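THE COLOW ASSESSMENT

Statement of the Evaluating Officer, Household Tasks Division

The Office of Domestic Standards at Clirnham was asked in January to determine whether the Colow could be licensed for unsupervised work in private homes. The manufacturer had submitted a list of 105 chores. The Office accepted 103 of them for review. The remaining two, the bathing of infants and the care of the dying, were returned to the manufacturer without comment.

I was assigned to the review as evaluating officer. My duties were to observe, to record, and to sign. I had performed them for 14 years, chiefly in connection with washing machines.

The early sessions went well for the manufacturer. The Colow wiped counters. It carried a full laundry basket up a flight of stairs and set it down where it had been told to. It sorted spoons from forks at a rate the Office considered slow but acceptable. When it came to folding a fitted sheet, it worked for 20 minutes, produced a bundle of uncertain shape, and reported the chore complete. I entered this as a failure. My supervisor observed that the bundle was no worse than those in his own closet, and the entry was changed to a partial pass.

Difficulties arose with chore 61, which was described in the submission as "clearing the table after a meal." The Colow cleared it. It removed the plates, the glasses, the salt, the cloth, and a letter that the householder, a widow on Yen Street, had been reading when she finished her soup. The plates were found in the rack. The letter was found two hours later, flat and clean, among the place mats. The householder did not file a complaint. She stated for the record that her husband would have done the same.

The manufacturer's representatives replied that the fault lay in the teaching, and invited the Office to inspect how the teaching was done.
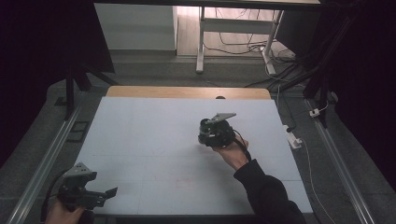
The Colow had learned its chores from people, and I had signed 60 pages of findings without asking which people or how. At the Priretti building I was shown to a chair and permitted to watch for one afternoon. The teacher that day wore black sleeves and held a gripper in each hand, black and boxy, with a gray bracket on top and a cable running from the back. The table had been covered with a pale board, and there was no meal on it. The teacher reached, closed, lifted, and set down, and then did so again. I asked what was being cleared. I was told that it was a practice motion and that the objects would come later.

I asked whether the objects would include a letter. The representative wrote this down.

It was then suggested that I try the grippers myself, so that my report might be complete. I agreed. They were awkward to hold, and my wrists tired before I had moved a single cup across the board to the standard required. On the ninth attempt the cup arrived upright. I was aware of being pleased, and I did not enter this in the findings.

The Office issued its decision at the end of the season. The Colow was licensed for almost all of the chores reviewed, under supervision, in homes where a competent adult was present and awake. Chore 61 was withheld pending further instruction.

I returned to Yen Street to deliver the notice in person, as the rules require. The householder read it at her table while I waited. She had finished lunch. The Colow stood by the sink with its arms at its sides, and a plate, a glass, and an open envelope lay in front of her. She asked whether it was allowed to take the plate. I told her that under the terms of the decision it was not.

She handed the plate to me, and I washed it.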